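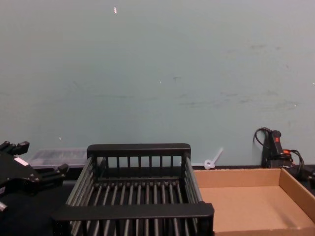
What is the Nerholm tidy-table set about?

It covers the small job of sorting things between a dish rack and a cardboard tray on one table, and the notes below explain how we name the objects and places.

## Objects

- **rack**: black dish rack with parallel metal rods. It is used here as a holder for small household items, and no dishes are included.
- **tray**: open cardboard tray with low walls, light brown.
- **tape**: any roll of tape. We do not divide by type, so a gray roll and a double-sided roll have the same label.
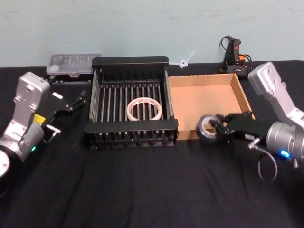 Each record has a start place and an end place for every item. The allowed places are `rack`, `tray`, `table` and `held`. Please use `held` for all items which are in grip, even if they are very near to the tray.

An item on top of the rods is written as `rack`. It does not need to stand between them — lying flat is also accepted.
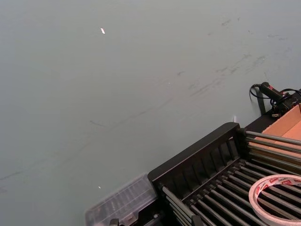 Marks and scratches on the table are not labeled. In the first version we tried to do it, but two people rarely agreed on where a mark ends, and we removed this field.

The set has 90 records in 12 folders. One record can have up to 5 items. Notes are in English, and the older field names from Loteo are kept in `names_old.txt`.

## Empty rack

If the rack has no items, write `rack: none`. Do not leave the line blank.
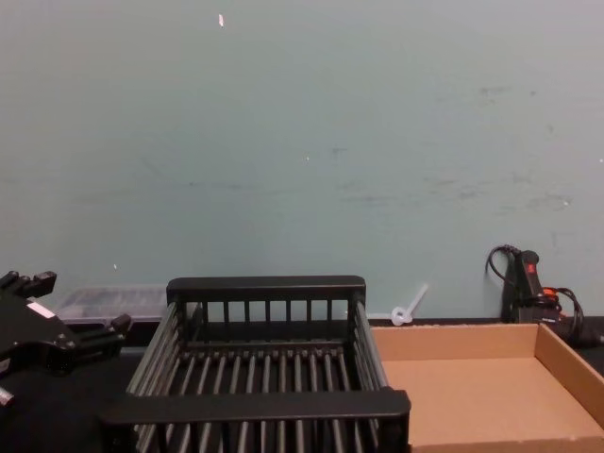
Fig. 4. Dish rack, recorded as `rack: none`.

## Known problems

The words "tray" and "box" are mixed in the first folders. Both mean the same object.

Last updated: 2022-03-24

Related
- Ninum shelf notes
- Pavlović kitchen drawer set
- Loteo object names, old list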